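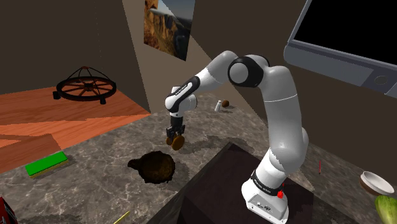

Fig. 1. Simulated kitchen counter, arm with two-fingered gripper, sponge at the left.

Handout 2: Who does the kitchen work now?
Work and Automation, notes for 21st March

Keep the figure next to you while you read, I'll come back to it a few times. Last session we did warehouses, where everybody already has a picture in their head of what a machine does. Kitchens are messier (in every sense), and I think they're a much better place to think about jobs.

The case: Kostard

Kostard runs canteens, and the one we're looking at is in Zastamden. It serves office workers and a night shift from the plant next door. The Ivano project is their plan to put arms at the prep and cleanup counters. Before anything gets bolted down in a real kitchen, the tasks get tried in simulation, on counters like the one in Fig. 1. So the first workplace that changes is a rendered one, and the cooks don't spend any time in it. Hold on to that, it matters later!

Tasks and jobs are different sizes

When the Ivano people first wrote down what a kitchen assistant does, they ended up with 17 tasks. Wipe the counter, move the pan, sort the vegetables, and so on. The assistants read the list and laughed, because half their day wasn't on it. Where do you put "notice the soup is catching"? Where do you put "cover for the new kid while he finds the ladle"?

I love this moment in the case, and I'd like you to read that page of the reader twice. A task list is somebody's opinion about a job. Once it's written down it starts to look like a fact, and then people get scheduled by it.

Try it yourself with the figure. There's a sponge, a bowl, a small bottle, a bit of green vegetable off to the right. Pick any two of them and write down what a person would do with them in the last ten minutes of a shift. Now circle the parts you'd have trouble explaining to a machine. Most of my own circles ended up around deciding what to leave alone.

What changed for the staff

Three things come up again and again in the interviews.

First, the counter got tidier in a very particular way. Things had to go back to the same spots, and the older cooks hated it, one of them said she'd been "trained by the shelf."

Second, the watching. Somebody has to keep an eye on the arm and step in when it gets stuck. Kostard called this light duty and paid it at the assistant rate. The assistants said it was more tiring than scrubbing, and I believe them (try staring at anything slow for an hour).

Third, talk. The cleanup counter was where people chatted, complained and swapped shifts. With one person there instead of two, swaps moved to a phone app. Is that a loss? We disagreed about it last year and I hope we'll disagree again.

A word on the numbers

The reader gives 1612 logged runs at the simulated counter and 100 at the real one. Please don't add these together, every year a few papers do. They're different kinds of evidence. A run in simulation tells you about reaching and gripping. It tells you very little about a cook leaning across to grab the salt.

For next time

Read the Fernandes chapter on retraining, skipping the appendix unless you like tables. Bring one page on a job you've had yourself: the official task list as your boss would write it, then your own version next to it. Any job counts, babysitting too.

The longer paper isn't due until September, so no panic. If you want to use the Zastamden interviews for it, tell me early and I'll send you the full transcripts.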